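**Marex Releases Absorbency and Strength Data for Its Reformulated Suture Line**

July 1, 2018 - Marex, a maker of wound closure supplies for teaching and clinical use, today released bench test results for its reformulated line of braided and monofilament sutures. The report covers tensile strength, knot security, needle attachment and fluid uptake along the strand. It is available to purchasing departments and course directors on request.

The line was reformulated after Marex moved its coating process from the Aoun plant to a larger building in Wikberg. The base fiber is unchanged. The coating is applied in one pass at a lower temperature, and the strand is then wound onto a wider spool to reduce memory, the tendency of a strand to hold the curve of its package after it is opened. Customers had raised strand memory more often than any other point in the previous two order years.

Testing was carried out on 2,505 strands drawn from 32 production lots. Each lot contributed strands from the start, middle and end of the run. Strands were conditioned overnight at room temperature and humidity before testing, and any strand with visible damage from handling was set aside and logged.
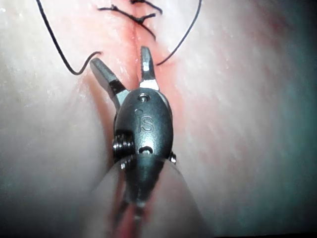
Tensile strength was measured in two ways. Straight pull tests were run on unknotted strands held between padded grips. Knot pull tests were run on strands tied with a single surgeon's knot around a rubber tube, with the load applied at a constant rate until the strand broke or the knot slipped. The straight pull result gives an upper limit for the material. The knot pull result is the better guide for ordering, as nearly all strands fail at or next to the knot.

In the knot pull series, the reformulated braided strand broke at a higher mean load than the earlier version in every size tested. The monofilament strand showed no change in the two smallest sizes and a small gain in the others. Spread between lots was lower for both types. Full tables, with lot numbers, are in the second appendix of the report.

Knot security was tested separately on 1,019 tied samples. Each was tied with two, three or four throws, soaked in saline and then loaded in cycles. The braided strand held with three throws in all sizes. The monofilament strand needed four throws to reach the same slip limit, and Marex has updated the printed insert to say so. The earlier insert gave three throws for both types.

"The insert change is the part of this report that most users should read first," said Sharon Makori, director of product testing at Marex. "The extra throw applies to the monofilament only. Departments that stock both types should check which insert is in the box and replace any older copies kept at the bench."

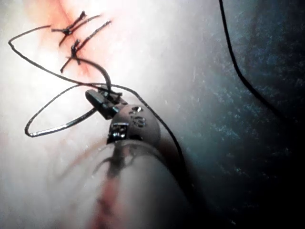

*Instrument jaws closed around strands of suture.*

Fluid uptake, also called wicking, was measured by hanging strands with one end in dyed saline and recording the height of the dye at set times. Uptake in the braided strand was lower with the new coating at each reading. The monofilament strand took up no measurable fluid in either version. Marex makes no claim about infection rates on the basis of these results. The test describes how fluid moves along a strand on a stand, and the report states this limit in its opening section.

Needle attachment was tested by pulling the strand from the needle in line with the shank. Two lots fell below the internal release limit for the smallest needle size. Both were held at Wikberg and were not shipped. The cause was traced to a worn crimping die, and the die inspection interval has been shortened.

Packaging has also changed. Strands are now supplied in a flat oval tray that replaces the folded paper card. The tray is opened from the short side and the needle is presented with the point covered - it can be picked up with a needle holder without turning the pack. Labels carry the size, length, needle shape and strand color in larger type, and the lot number is printed on both the outer box and the inner tray.
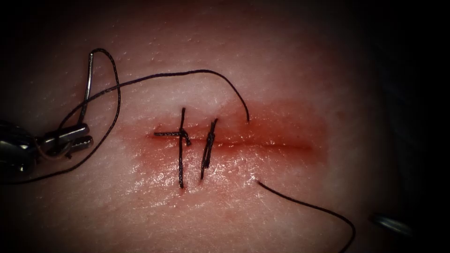

*Interrupted stitches in black suture along a straight incision.*

The reformulated line will be sold in the United States and Canada through Jindness, which has distributed Marex products to teaching programs and clinics under an existing agreement. Part numbers for the earlier version will stay open until October. Orders placed under those numbers after that time will be filled with the reformulated strand unless the customer asks for remaining stock in writing.

Unopened boxes of the earlier version may be used until the date on the label. Marex advises against mixing old and new strands within one teaching session where students are graded on knot tying, as the two versions handle differently. The new braided strand runs down more easily in the first throw and may feel less firm to users familiar with the earlier coating.

**Requesting the report**

Copies of the report, the updated insert and sample trays can be requested from the Marex customer desk in Wikberg or through a Jindness sales representative. Requests should state the strand type and sizes in use. Sample trays are limited to one box per department.

**About Marex**

Marex makes sutures, needle holders and closure practice supplies. Its offices and main production site are in Wikberg, with needle finishing at Aoun.

Media contact: Sharon Makori, Product Testing, Marex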